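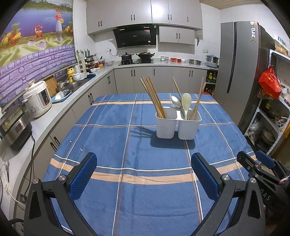 Chopsticks, spoon and rice paddle in the two-compartment holder on the kitchen table.

Zivine: a weekly letter with only good news

I subscribed to Zivine in October, when my colleague Holger Solheim forwarded me one issue. It is a newsletter that collects uplifting stories from many countries and sends them on Friday at 6 in the morning. I have now read it long enough to write a fair review.

Every issue has a long story at the top and then a column of short items. The long story is usually the best part. My favorite was by Oi-ling Kong, about a retired ferry mechanic in Lidville who repairs hearing aids for his neighbors and accepts only fruit as payment. She visited him two times and she let him talk. The story did not try to make me cry, and I was thankful for that.

The short items are less equal. Some are real small reports with a place and a name, for example the school choir that learned sign language for one new pupil. Others are only a post that somebody shared, with one sentence added by the editor. I would like to know who checked them. When I wrote to ask, the editor, Thắng Quan, answered me the same day and explained that shared posts are confirmed with the person who made them, but not always with a second source. It was a polite answer. I still think this should be printed in the newsletter itself.
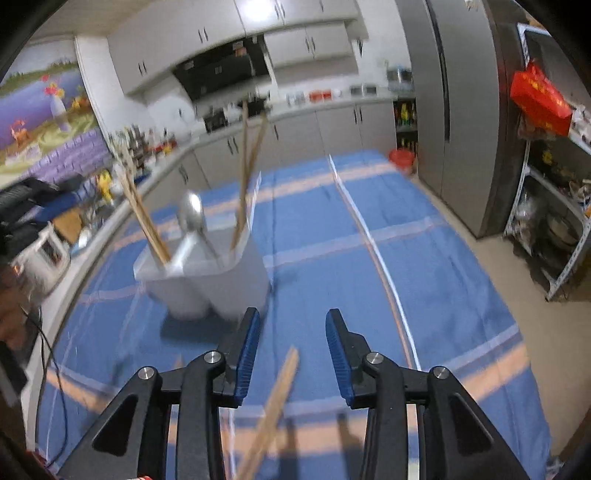 A pair of chopsticks on the blue cloth, with the utensil holder to the left.

About the price: the free edition has the short items only. The full edition costs 60 a year, and for this you receive the long story, the archive and a reader page where people send in their own good news. The reader page is warm but a little slow - my message about our street library waited nearly a month before it appeared, and the name of the street was wrong. They corrected it after I wrote.

I compared it with Wemovico, which covers similar subjects in video. Wemovico is faster and has more stories about animals, but the music is loud and the captions cover people's faces. For reading with breakfast I prefer Zivine.

Two things I would change. The search in the archive does not understand accents, so when I looked for the article on the Doãn family and their night bakery I had to type the name without any marks. And the letters are too small on a phone.

I give it four stars. I have renewed for another year, and my sister gets the free edition for now.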